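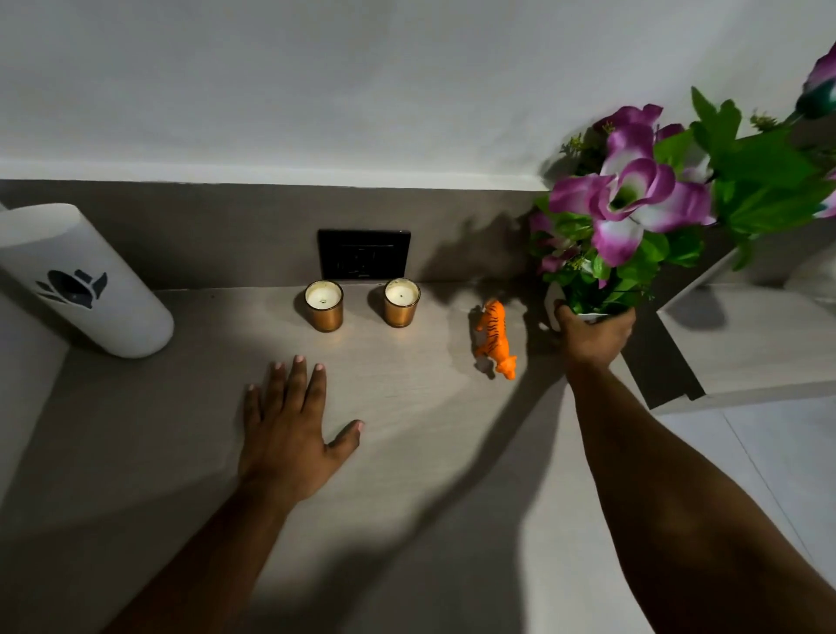
Search questions, topics or users Search

What can I keep on a kitchen counter next to the wall, right under a switch?

I moved into a flat in March and have a stretch of light gray countertop with a darker gray backsplash and a white wall over it. There is a black switch plate set into the backsplash. I would like to make the counter look less bare. So far I have two candles in short copper-colored glass holders, a small white vase of artificial flowers (purple and white, with a lot of green) and a toy tiger that my son insists stays in the kitchen.

The candles look best in the middle, but that puts them directly under the switch. Is that a problem if I want to light them? Also the flowers look too big next to everything else, and they throw a large shadow on the wall in the evening. I have tried the vase on the right and do not know if it should go in the corner instead. And how do you clean artificial flowers that live in a kitchen? The old bunch got sticky.

Posted by Poulain_k

Fikri Liew
Move the candles if you plan to burn them. A flame that close under a switch plate will mark it over time, and the backsplash will pick up soot too. Keep them well away from the wall, the switch and the flowers, with nothing hanging over them. Artificial petals and leaves can catch fire, so I would put the vase at one end of the counter and the candles on the dining table when they are lit. If they are only for show, leave them where they are.

For the sticky flowers, it is grease from cooking mixed with dust. Fill a bowl with lukewarm water and 2 drops of dish soap, hold the bunch by the stems and swish the heads through it for a few seconds. Test one leaf first – some cheap dyes run. Rinse, shake, and let them dry upside down on a towel. Do not use hot water on glued heads. I do mine every couple of months and dust with a soft paintbrush in between.

About the size, pull out one of the stems or bend the top one down. The wire inside usually bends without trouble. The shadow depends on your lamp. Mine went away when I swapped a bare spotlight for a 400 lumen bulb with a frosted cover.

badlow25
LED candles. Problem solved. I got mine for 13 dollars with a remote and they have a timer.

Hiveo_mum
I agree with moving the real ones. On placement, try the vase at the right with the tiger beside it and the candles farther left, so the tall thing is at one end and the low things lead up to it. Leave a gap where you put your shopping down or you will be shifting it all every day. Small felt pads under the vase stop it from scratching the counter. My daughter has a plastic horse on ours and I have stopped fighting it.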